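Home | News | Research | Business | Events | Contact

Ridgeway group records desk and cable work by hand to train gripper software

December 15, 2024
14 shares | 6 comments

A small automation group at Ridgeway, on the edge of Sivumstead, has begun recording people doing ordinary desk work with hand-held grippers. The recordings will be used to train control software for a two-armed machine. Work on the set started in November and is led by Nusrat Gazi, with Ľudovít Šindelář responsible for calibration and Nimal Khondokar for the software that sorts and checks the material.

The project is called Dandon. Its subject is the handling of office equipment: keyboards, screens, power leads and the cables between them. The group chose these because they are found in nearly every building its customers run, and because cables in particular remain hard to model. A lead bends differently each time it is picked up, and a planner that works well on boxes has little to say about it.

The person recording holds one gripper in each hand and wears a harness over the shoulders. Each gripper has a cube mounted on its body, printed with black and white square codes. Software finds the codes in the view from the head camera and works out where each gripper is and which way it is turned. Each gripper also carries its own camera, which gives a close view of whatever lies in front of the fingers.

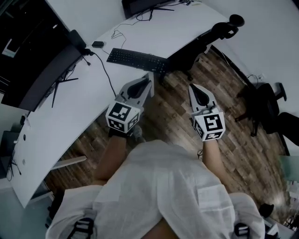

How a session runs

A session at Ridgeway lasts 60 minutes and is divided into short takes. Before the first take the operator holds both grippers in view of the head camera until the software reports a steady reading on both cubes. The grippers are then opened and closed fully, so that the finger position can be set to a known range. If either reading drifts by more than 2 millimetres during this check, the session does not start and the mounts are inspected.

Each take has a written goal, such as moving a lead from one side of a desk to the other or bringing a keyboard square to the front edge. The operator is told the goal but not the method. Gazi said the group had tried giving a fixed order of movements early on and had dropped it.

"We got very tidy recordings that all looked the same," she said. "The software learned the one route and nothing else. If the lead was lying the other way round it had no answer. Now we say what the end state should be and leave the rest to the operator."

Operators are asked to keep the cubes facing the head camera where they can, to move at a normal working pace and to let a mistake stand. A dropped lead that is picked up again stays in the set and is marked as a recovery. A take is thrown out only if tracking is lost on both grippers at once, or if the operator puts a gripper down before the goal has been reached.

Asanka Weerakoon, who has recorded more takes than anyone else on the project, said the grippers took some getting used to. The fingers close along one line only, and a thin cable can slip out sideways if it is taken near the tip. He now takes cables further back in the pad and turns the wrist before lifting.

"You stop using your hands the way you normally would," Weerakoon said. "You can't roll a plug round between your fingers. You have to put it against something, let go and take it again from the other side."

That extra step is of use to the project, Khondokar said, as the machine that will run the software has the same limit. Takes recorded with bare hands were tested for comparison and were found to contain many movements that the machine could not copy.

Views and lighting

The wide lenses on the gripper cameras bring in a good deal of the room as well as the work. Floor, walls, furniture and people at the side of the view are all left in. Šindelář said that cropping the pictures had made position estimates worse in early tests, as straight edges in the background help the software judge how the gripper has turned. 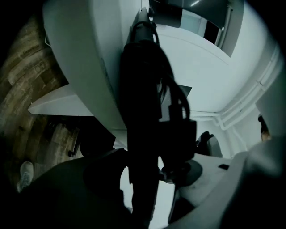

The same lenses bend those edges strongly, and each camera therefore has its own correction file. Šindelář makes a new file whenever a camera is taken off its mount, even if it goes back in the same place. Files are stored with the takes they belong to. An early batch had to be set aside after a file from one gripper was applied to the other, an error that was found only when the two tracks were plotted together.

Lighting is left as it is in the room. The group does not bring in lamps or close blinds, and exposure is fixed at the start of each session. Dark equipment on a pale desk has caused some trouble, with black leads losing detail where they pass in front of black stands. Khondokar's checking software flags such takes for a person to look at before they are passed on.

Checking is at present the slowest part of the work. Two people view each flagged take, and if they disagree on whether the goal was met the take is held back. Ibsa Gebru, who joined the project to deal with the backlog, has rewritten the list of labels so that it describes the state of the equipment at the end of the take instead of the quality of the movement. Under the old list, she said, reviewers had been marking down takes that were clumsy but correct.

Next stage

The first version of the software will be tried on a two-armed bench machine supplied by Faletier, which is paying part of the cost of the project. The trial will cover 5 tasks, all of them on desks that do not appear in the training set. Each task will be attempted with the equipment laid out in 6 different starting positions. The group will count a task as done only if the goal is met without a person stepping in.

Gazi said she expected the keyboard tasks to go well and the cable tasks to be mixed. Plugging and unplugging is left out of the first trial. The grippers have no force sensing at the fingers, and the group does not want to teach insertion from pictures alone until it has a way of knowing how hard the operator was pushing. A modified finger pad is being drawn up at Ridgeway, but no date has been set for it.

Recording will go on while the trial is prepared. Weerakoon has asked for more takes that begin with leads already tangled, and Gebru is adding labels for these. Faletier has asked to see results from the bench machine before it decides whether to pay for a second set, which would cover work under the desk and along the wall.

6 comments | Share | Print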